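Search this notebook
Search

23rd August – shared workshop, Tillora grippers

Finally a full evening on the hand-held pair! New finger pads are on and I love them, the dimpled texture grabs cloth so much better than the smooth ones we cut in July. Trigger still sticks a little near full squeeze. I filed the slot, put it back together, and it sticks less. Good enough for now.

Logged 288 short runs on the bench build before the battery gave up, more than 800 if I add the old fingers. Marker cube on the second unit had worked 2 mm out of place, so I re-seated it and ran the calibration again – lovely clean numbers after that.

Tried the cloth at the sink too. So much fun.
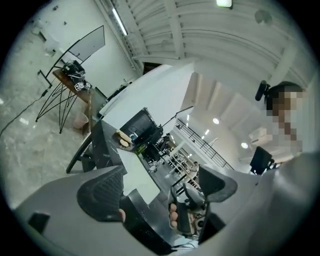
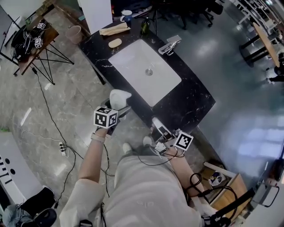

Tímea Bozsik: I'd swap the trigger spring before you file any more off that slot. The Kumer ones are softer and I have seven left in my drawer, take two.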